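January
By Dewanti Hidayat

Layug library to lend tools and sewing machines from Wednesday

The public library in Layug will start lending household tools, sewing machines and small kitchen appliances on Wednesday, after a trial at its Kendard Street branch drew more borrowers than planned.

Library card holders will be able to take out two items at a time for up to a week. There is no charge, but late items cost a dollar a day. Drills, sanders and other power tools will be lent only to adults, who must sign a form at the front desk.

The trial ran through the fall with 80 items, most of them donated. In that time they were borrowed 544 times. Staff said the carpet cleaner had the longest waiting list, followed by a tile cutter and the two larger sewing machines.

"People need a tile cutter once, maybe twice in their lives," said Milan Vandenberghe, who runs the branch. "We had one man bring it back on a Saturday morning and his neighbor was at the desk waiting for it."

The city has set aside $900 for repairs and spare parts in the first year. Replacement blades and sandpaper are not included, and borrowers will have to bring their own.

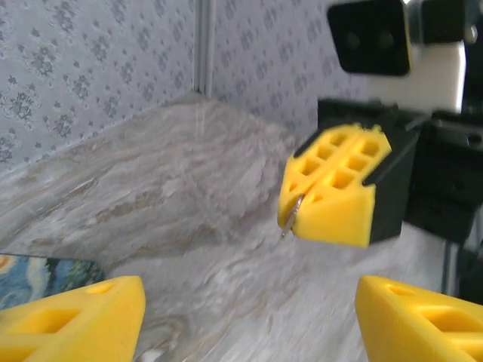

Where to borrow and return

All items will be kept at the Kendard Street branch for now. They can be reserved online or by phone, and must be picked up within two days. Returns go to the front desk during opening hours. Nothing from the collection should be left in the book drop.

The library is adding 39 items to the list this week, including a pressure canner, a stud finder and several extension ladders. Donations in working order are welcome, though gas-powered tools and anything with a missing cord will be turned away.

A second pickup point at the Fakura branch is under discussion. Vandenberghe said it would depend on storage space there, and that no decision is expected before summer.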